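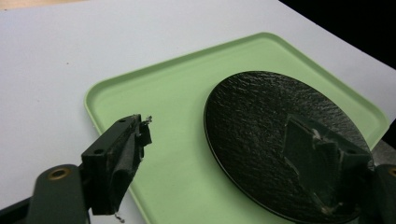
Mugo Hand-Held Gripper, Table Demonstration Set

The Mugo is a two-finger gripper that a person holds and moves by hand. Cornar builds it for teams who want to record table work before they program an arm. It can be tried at our open day in the Mikwood showroom on 31st August, and after this date by appointment until December.

At the open day, visitors work at a white table with a green tray and a dark round plate. The plate is a good first object: it is flat, the rim is thin, and the fingers must come to it at a low angle. Each visitor has 8 minutes with the tool. Please tell us at the door if you are left-handed, so that we can prepare the grip.
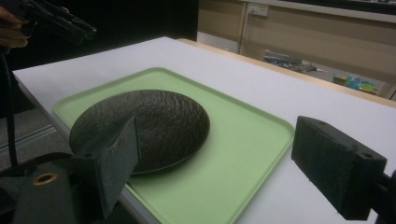 Gripper fingers near the plate and tray at the demonstration table.

What is in the set
Two hand-held grippers with fingers mounted
One spare pair of fingers
Tray and plate for practice
Carrying case from Niseck

Technical data
Maximum opening of the fingers: 106 mm
Length of the tool: 188 mm
Finger change: by hand, with one screw

Price of the set is $3,445, without shipping. Orders made at the open day are shipped free inside the country. Spare fingers can be ordered also separately, in pairs only.

For a group visit, please write to the Mikwood showroom with the number of persons and the hour you prefer. Schools are welcome. Parking is behind the building, and the entrance is from the same side.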